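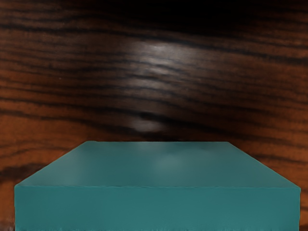
Kuvholm procura consultor ou consultora de configuração e preços para automóveis elétricos

A Kuvholm vende e aluga automóveis elétricos novos e de ocasião, com sede em Rarton e entregas em todo o país. A partir de outubro vamos mudar a maneira como os clientes escolhem a sua viatura no nosso sítio, e por isso abrimos um lugar na equipa de configuração e preços.

O que vai fazer

A pessoa escolhida fica responsável pela lista de opções de cada modelo: cores, jantes, estofos, pacotes de inverno, ganchos de reboque e cabos de carregamento. Cada vez que um fabricante altera o equipamento de série, é preciso corrigir o configurador e o preço final no mesmo dia. Temos neste momento 879 combinações ativas e desejamos reduzir este número, porque muitas nunca foram pedidas por um cliente.

Vai também responder às perguntas dos vendedores sobre prazos e compatibilidades, e preparar cada mês uma nota curta sobre os preços praticados no mercado. A nota é lida pela direção comercial e deve ser escrita em português claro.

Com quem vai trabalhar

A equipa é dirigida por Sunita Kushwaha. Wakana Kawaguchi ocupa-se dos contratos de aluguer e Ayodele Ajayi da parte técnica do configurador, que funciona sobre o programa Vandell. Não é necessário conhecer este programa antes de entrar, a formação é dada por nós durante as primeiras semanas.

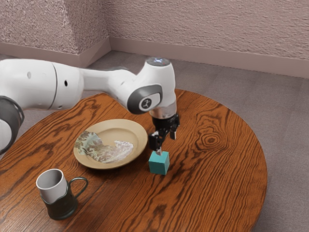 Boletim de Ofertas Kuvholm, n.º 53, página 20

O que pedimos

Experiência num concessionário, numa empresa de aluguer ou num importador de automóveis. Bom domínio da folha de cálculo. Português escrito e falado com segurança, e inglês suficiente para ler a documentação dos fabricantes. A carta de condução é desejável, mas não é obrigatória.

Pedimos igualmente paciência com os pormenores. Um código de opção errado pode significar um automóvel entregue sem o carregador que o cliente pagou.

O que oferecemos

Contrato sem termo, com horário de 32 ou de 40 horas por semana, à escolha. Dois dias por semana podem ser feitos em casa depois do período experimental. Seguro de saúde, subsídio de refeição e carregamento gratuito no parque da empresa. O salário é discutido na primeira conversa e depende da experiência.

Como se candidatar

Envie o currículo e uma carta de uma página ao cuidado de Pallavi Maurya, dos recursos humanos, através do formulário desta página, com a referência Mittal. Na carta, explique-nos por favor como apresentaria a um cliente um aumento de preço num modelo que ele já tinha configurado. Não aceitamos candidaturas por telefone.

As entrevistas são feitas em Rarton, entre as 9h30 e as 16h00. Quem vive longe pode fazer a primeira por vídeo. Respondemos a todas as pessoas, também quando a resposta é negativa.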